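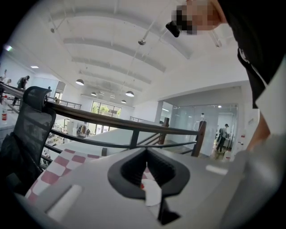 Glenys Landeg
Aug 25, 2018

I'd been meaning to get to the Jandley mill open day for years, and this summer I finally drove out to Caltcombe with my sister-in-law and an embarrassingly large empty bag in the trunk. They make blankets, mostly, plus table linen and a few cushions, and once a year they let people wander through the weaving shed while the looms are running.

First thing to know: it's LOUD. They hand you foam earplugs at the gate and you'll want them. Our guide was Borghild Hellström, who has been designing for Jandley since she moved over from Sweden, and she had to shout most of the tour (sorry, Borghild, I missed at least half of the bit about warp tension). I did catch that a full-width throw has 1,240 warp threads, every one tied in by hand when the pattern changes. I can't even thread a needle before coffee!

Upstairs it's quieter. You get the finishing room, where two women were brushing up the nap on a pile of mustard-colored throws, and then the sample library, which I could have moved into. They had drawers and drawers of old swatches, and we were allowed to touch them.

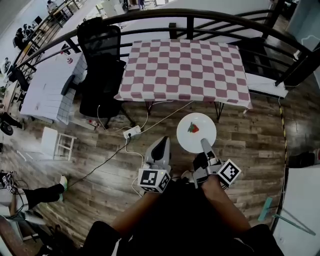

The mill shop

OK, the shop. Seconds are in the back room on the left, so go there before you fall for something at full price. I found a gray Ekby throw with a slightly wobbly hem for $58, and the perfect one next to it was $77. Mine's on the couch now and I can't find the wobble anymore. The Varghese bed linen is gorgeous too, but they only had twins left by the time we got upstairs and back.

Parking is in the field behind the dye house, bumpy but free. The tearoom closes at 2, so we missed lunch and ate crackers in the car. Next year's date goes up on their noticeboard in July.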